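Looking after a wooden worktop
Reading time: 2 minutes
Last updated: May 24, 2024

When we moved into the flat, the worktop in the kitchen was grey and rough near the sink. The previous tenants had never oiled it. I am not a carpenter, but I have now done this work on three tops, and these are the things I would like to have known before the first one.

Clean first with warm water and a small drop of washing-up liquid. Wipe along the grain and leave the wood overnight. If you sand damp wood, the paper fills up and you only make small balls of dirt.

For sanding I start with 120 paper and finish with 180. Always go in the direction of the planks. On my first top I went in circles, and the marks are still there under the bread bin. Black rings from iron pans do not come out with paper alone – a little lemon juice, ten minutes, then rinse well.

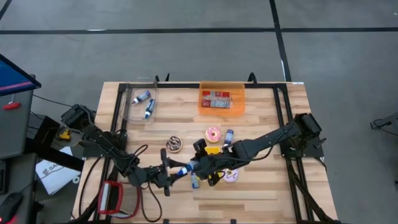 Light planks with pale and honey-brown strips.

Oil should be thin. My neighbour Stepan Dovhaniuk pours it straight from the tin, and his table was sticky until August. I put a spoonful on a cotton cloth, rub it in, wait 20 minutes and take off everything that is still shiny. The next day I do it again. For a new top I make four coats, for an old one two is enough. Do not forget the underside and the cut edge around the sink, where water goes in first.

The cloths are dangerous. Linseed oil becomes warm when it dries, and a cloth pressed into a ball can start to burn. Spread them flat outside, or put them in a jar with water and close the lid.

For every day: no wet sponge left lying on the wood, and a board under everything hot. Onion smell goes away with coarse salt and half a lemon. If drops of water stop standing on the surface and begin to soak in, it is time for one more coat. In our kitchen this is twice a year, near the sink more often.

Marlene Stüber

Related tips
Removing limescale from a kettle
How to sharpen a small knife
A drawer that sticks in damp weather
Storing potatoes without a cellar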